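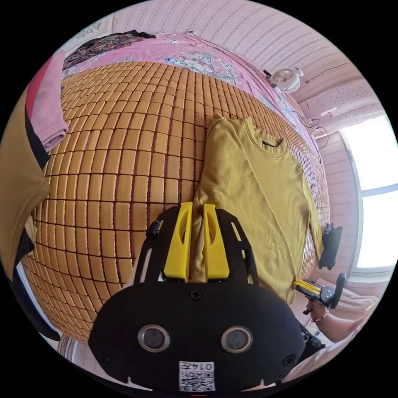
**Figure 3.** Bimanual T-shirt folding with the yellow-fingered grippers on a tiled summer mat, seen from the camera of one of the two units.

## 5.2 Finger comparison on soft goods

Rigid objects had flattered every gripper we tried. In Section 5.1 all the finger designs lifted all the blocks, and we learned very little at some expense. Cloth was less polite.

We compared two finger sets on the same hand-held body. The Kravets set is flat and padded. The Prallach set is tapered, with an elongated opening in each finger, and is the one shown in Figure 3. Operators folded short-sleeved shirts with one gripper in each hand, and a trial ended when the operator put both grippers down or said something we agreed not to transcribe. The full set came to 398 trials, of which 77 were dropped for lost tracking.

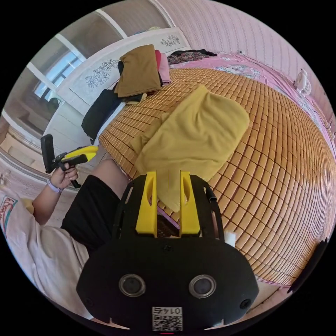
**Mitiku Asfaw**
Lead author, Hedondale Manipulation Group

The padded fingers were stronger on paper. On a shirt they tended to take hold of everything beneath the operator's intended layer, and operators who wanted one sleeve often got the sleeve, the front and the back. The tapered fingers picked up a single layer more often, though they let go of it more often too — usually during the second fold, when the shirt had begun to look like a shirt in a store and hopes were high.

Surface mattered more than we had planned for. Our March pilot at the Widatbridge lab used a felt-topped table, which holds fabric in place so well that it was practically a third hand. A tiled mat offers no such help. Shirts slid ahead of the fingers, and operators took to pinning the hem with one gripper while the other went after the collar.
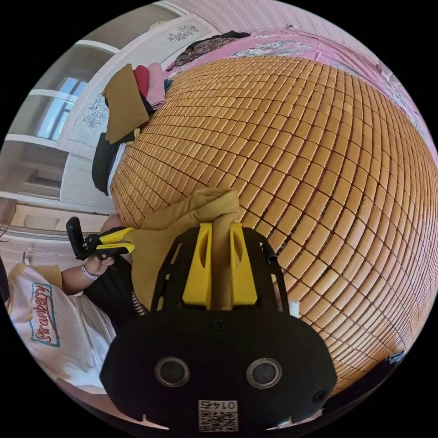
This pinning habit was absent from our written instructions, which ran to 4 pages and were, by the operators' own account, read by one of them. We kept it in the data. A controller trained on these trials will presumably learn it as well, and we would sooner have a policy that folds like a tired adult than one that folds like our instructions.

Wide-angle distortion was a smaller problem than reviewers of an earlier draft feared. The mat bends noticeably toward the rim of the view, but the fingertips stay near the middle, where most of the useful contact happens. We therefore left the images uncorrected for the comparison in Table 4.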